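Syndrome de Treller

Le syndrome de Treller est une intolérance alimentaire acquise, caractérisée par des crampes abdominales et des rougeurs du visage survenant après l'ingestion d'aliments longuement fermentés. Il doit son nom à la vallée de Treller, où les premiers cas ont été consignés par le médecin Endang Sutanto.

Signes cliniques

Les symptômes apparaissent en général dans les 2 heures qui suivent le repas. Les crampes sont le signe le plus constant – elles concernent 80 % des patients suivis à la clinique de Clivport. Les maux de tête et les démangeaisons sont plus rares. La fièvre est absente, ce qui permet d'écarter une intoxication bactérienne.

Diagnostic

Aucun marqueur sanguin n'est spécifique. Le diagnostic repose sur l'interrogatoire, la tenue d'un carnet alimentaire et l'épreuve de Hidayat, au cours de laquelle le patient reçoit 100 g d'un aliment fermenté sous surveillance médicale. L'épreuve est contre-indiquée chez la femme enceinte et en cas d'asthme mal contrôlé. Elle est jugée positive si les crampes se reproduisent à deux reprises.

Prise en charge

Le traitement consiste en une éviction temporaire, suivie d'une réintroduction par paliers selon le protocole de Furkeck. Les antihistaminiques n'ont qu'un effet modeste.
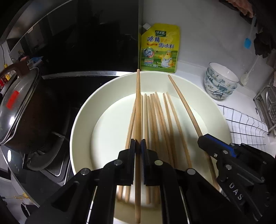 La réintroduction débute par de très petites quantités, notées chaque jour dans le carnet. Les aliments frais, cuits peu avant le repas, restent autorisés pendant toute l'éviction. Une large poêle à fond plat et une baguette en bois suffisent à la plupart des recettes conseillées, à base de riz, d'œufs ou de légumes. Les restes conservés plusieurs jours sont déconseillés.

Évolution

Les formes de l'enfant régressent le plus souvent spontanément. Chez l'adulte, des rechutes sont possibles à l'arrêt du suivi.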